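3.2 What went into the lunch boxes

I'll admit I went into this part of the study thinking it would be all about the cute stuff. I pack lunches at home too, and I've cut my share of cheese into stars! So when 30 families in Besholm and Flostness agreed to keep a lunch diary for me in July, during day camp, I expected page after page of little faces made of peas.

I got some of those (one rice bear was really something), but mostly I got leftovers. Pasta from last night, half a quesadilla, cold chicken with a bit of dip. Parents wrote down what they packed, how long it took, and what came home again, and I went through every diary twice with a pot of coffee next to me. 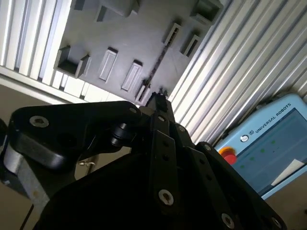
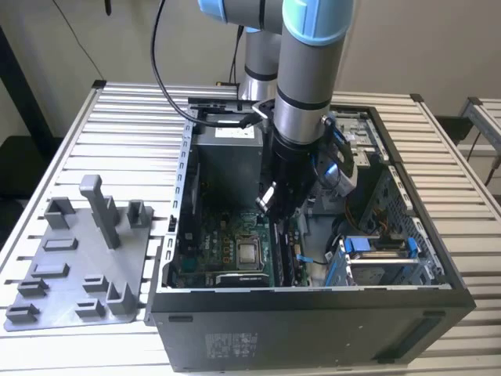 Figure 2. Two views from one occasion, with black gripper parts in both.

Did the fancier lunches get eaten more often? Only a little, and mostly by the kids under 5, who finished their fruit more often when it came in a shape.

The older kids cared far more about whether things touched. A divided box did more for them than any cookie cutter, and the Ranton group (the families I added late, see Section 2) told me the same thing on the phone. Packing time was all over the place, so I left it out of the Cartwright scores and put it in a table of its own. Sandwiches were the quickest by a mile, and they also came home the most, usually with 2 or 3 bites gone and the crusts squashed flat.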